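# Nimimo Mug Rack: Set-Up Guide

## Section 2. Finding it a home, and hanging the first mug

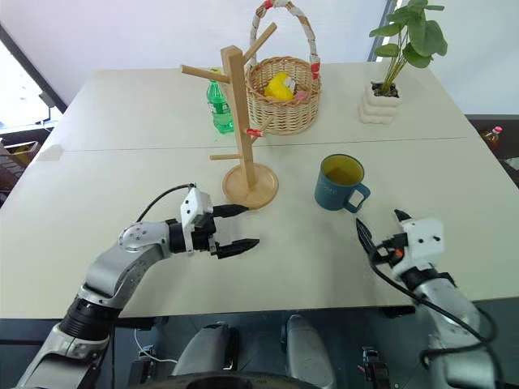 ### 2.1 Before you start

You will need the rack, at least one mug, and a level surface. If you have just finished Section 1, the post should be seated in the base and you should have no parts left over. If you do have parts left over, go back to Section 1. We'll wait.

Read the whole of this section once before lifting anything breakable.

> **Note:** Household style is your own business. A rack can share a table with a mug, a plant, a basket and a bottle and still work perfectly well. It simply needs more room than people give it.

### 2.2 Placing the rack

1. Choose a table or counter. Wipe it down, including the crumbs you intend to get to on Sunday.
2. If your tabletop has a seam or a join, set the round base entirely on one side of it. A base straddling a join will rock, and you will blame us.
3. Turn the rack so that no peg points at the place where you normally stand. Pegs sit at elbow height on most counters and they do not give way.
4. Press down lightly on the rim of the base with two fingers. If it rocks, move it. Folded paper under the base is a popular fix and we don't recommend it.

**Caution:** Do not carry the rack by a peg, with or without mugs on it. Use one hand on the post and one under the base.

### 2.3 Clearing the neighbors

Things with handles cause most of the trouble. A basket with a tall arch will happily hook itself over an upper peg, and the next person to pick up the basket gets the rack as well.

1. Slide baskets away until the handle clears every peg.
2. Move bottles out from behind the post. You'll reach for one eventually, and your sleeve will find the mugs first.
3. Keep potted plants far enough off that leaves don't trail into the cups. Larasati Hidayat, who tests our kitchen range, has drunk one leaf and asked us to mention it.
4. Walk around the table, if you can, and look at the rack from the other side.

### 2.4 Hanging a mug

1. Start with a lower peg. Confidence comes later.
2. Hold the mug by its body, handle toward the post, and slide the handle over the peg until it stops.
3. Let go slowly. The mug will tilt and swing a little before it settles.
4. Hang the second mug on the opposite side. Loading one side first is the usual cause of a call to our help desk.
5. Fill the upper pegs last, with the lighter mugs.

**Caution:** Mugs go up empty. Danang Santoso at the help desk would like this in larger type, but we only have the one size.

> **Note:** Very small handles, including the ones on Plumon espresso cups, may not pass over the thicker peg. Don't force them. Stand the cup on the table, where cups have managed for centuries.

### 2.5 If something is off

- **The rack leans when loaded.** Take everything down and repeat 2.4 from step 1. If it still leans empty, reseat the post as shown in Section 1.
- **A mug touches the table.** Move it up one peg.
- **A mug won't come off.** Lift, then pull. Pulling alone moves the rack.

Care and cleaning are covered in Section 3. Keep the rack out of the dishwasher until you've read it, and afterward too.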